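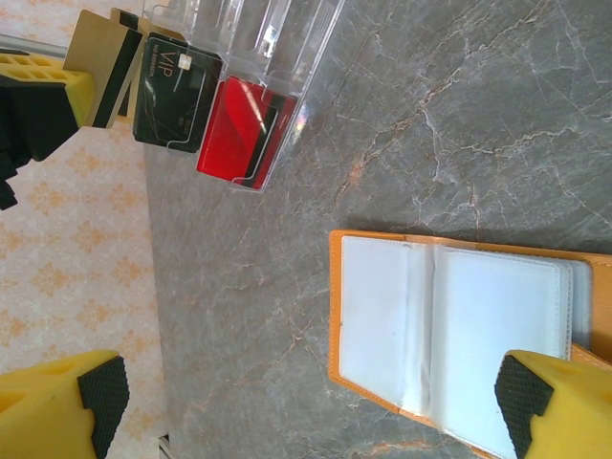
Documentation › Data cards

reltero-cards: grasp labels for thin flat things

Maintained by Maribeth Fajardo and Julián Prieto, Sturkstead. Last revised 10 April 2022.

This set holds 3,000 wrist-view clips of bank-style cards, a clear slotted tray and an orange card wallet, plus the labels we used to train the Morix grasp planner. Cards were chosen as a test because they are thin, shiny and very good at making a planner look silly.

Labels

Each clip carries a card state (held, in_tray, in_wallet, lost) and a slot angle. "Lost" covers the floor, under the wallet, and one card we still haven't found. The VIP card gets no special treatment from the planner, whatever it says on the front.

Known trouble

- Clear plastic. The depth filter sees the glare and misses the tray, so slot angles come from colour alone. Expect errors of up to 5 degrees.
- Veined marble. The edge finder is fond of the veins and proposed picking one up in 19 clips. We kept those in.
- Black stripes. The older Tejada segmenter splits a striped card in two and plans for the nicer half.
- Wallet pages. 229 clips have the sleeve labels left and right swapped. Run fix_sleeves before training — Julián forgot once and lost most of a week.

Use

Run load_cards with the split you want. Default is train. The test split has no labels, and asking Maribeth nicely won't change that. New labels for the wallet sleeves are due in May.

We use cookies to improve your experience on this site. Accept | Manage settings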